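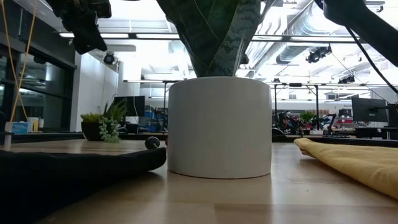 Entretien des sols et du mobilier : ce qui change à partir d'août

La note de Domnica Grecu sur la finition des bois clairs a suscité assez de courrier pour que nous y revenions dans ce numéro. Elle portait sur le passage du vernis polyuréthane à l'huile-cire dure pour les plateaux massifs, et sur les conséquences pratiques de ce choix pour les ateliers adhérents de Flurncombe. Les questions reçues concernent surtout le taux d'humidité, le grammage et les délais entre couches.

Rappel du principe. Une huile-cire pénètre dans les premiers dixièmes de millimètre du bois et y polymérise par oxydation. Le vernis forme un film continu en surface. Le film protège mieux des liquides stagnants mais se répare mal : une rayure qui le traverse oblige en général à poncer toute la face. Une surface huilée se reprend localement, à condition que la reprise soit faite avec le même produit et au même grain d'abrasif que la finition d'origine. Jhair Huamán insiste sur ce second point, souvent négligé. Un plateau fini au grain 150 et retouché au 240 garde une auréole plus claire, parce que le bois fermé absorbe moins d'huile.

Humidité du support. Le bois doit se situer entre 8 et 12 % au moment de l'application, mesure prise à l'humidimètre à pointes, en trois points au moins, dont un à moins de dix centimètres du bois de bout. Les lamellés-collés livrés sous film plastique sont à déballer et à laisser sur tasseaux une semaine dans le local de pose. Les deux faces doivent respirer. Un panneau posé à plat sur une dalle de béton pendant cette période prend de l'humidité par-dessous et tuile, même s'il était conforme à la livraison.

Ponçage. Progression 80, 120, 150, sans saut. Aspiration entre chaque grain, puis passage d'un chiffon légèrement humide pour relever la fibre, séchage d'une heure et dernier passage au 150, à la main, dans le fil. Les arêtes sont à casser sur un millimètre : une arête vive ne retient pas l'huile et grise en quelques mois.
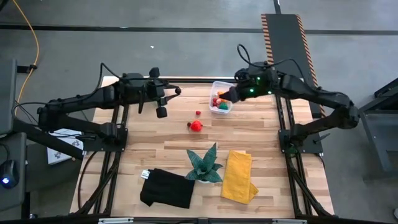 Application. Deux couches maigres. Compter 28 grammes par mètre carré pour la première et un peu moins pour la seconde. L'excédent est essuyé au bout de vingt minutes, sans attendre. Une couche trop chargée reste poisseuse pendant des semaines et retient la poussière — c'est la cause de la majorité des réclamations examinées par Ruth Betancur depuis l'ouverture du registre, qui compte 119 fiches. Sur bois de bout, une troisième couche est admise, essuyée elle aussi.

Délais. Douze heures entre les couches à 20 °C, local ventilé. La durée est à doubler au-dessous de 15 °C. Au-dessus de 70 % d'humidité relative, on reporte l'application. L'usage léger est possible au bout de deux jours, le nettoyage à l'eau au bout de dix. Pendant toute cette période, aucun objet ne doit rester à demeure sur le plateau, tapis et sous-mains compris : l'huile placée dessous manque d'oxygène et durcit moins vite que le reste, ce qui laisse une marque de contour.

Chiffons. Les chiffons imprégnés d'huile siccative peuvent s'enflammer spontanément s'ils sont mis en boule. Ils sont à étendre à plat à l'extérieur jusqu'à durcissement complet, ou à immerger dans un seau métallique fermé rempli d'eau. La règle vaut aussi pour les pads de monobrosse et pour les sacs d'aspiration contenant des poussières de bois huilé.

Entretien courant. Chiffon microfibre à peine humide, savon neutre une fois par mois. Les dégraissants alcalins et les lingettes ménagères sont à proscrire. Une couche d'entretien suffit chaque année sur les plans de travail, tous les deux ans sur le mobilier peu sollicité. Le test de la goutte d'eau reste le plus simple : si elle s'étale et fonce le bois en moins de cinq minutes, la surface est à reprendre.

Commande groupée. Le produit retenu est la Tirnora mate, conditionnée en bidons métalliques. La teinte incolore fonce légèrement l'érable et le frêne. Pour conserver un ton proche du bois brut, Yurani Guzmán recommande la version faiblement pigmentée en blanc, à mélanger avant ouverture puis toutes les dix minutes pendant l'emploi. Les deux versions ne se mélangent pas entre elles et ne se superposent pas sans ponçage intermédiaire. Le fonds commun prend en charge les frais de port jusqu'à 4000 euros de commande cumulée ; le dépassement est réparti au prorata.

Les bons de commande sont à adresser à Prakash Gounder avant la fin du mois d'août, avec la surface à traiter, l'essence et la finition existante. Les ateliers qui travaillent encore au vernis peuvent écouler leurs stocks. Le retrait des bidons se fera au dépôt Wirnon, le matin de 8 h à 11 h 30, sur présentation du bon signé.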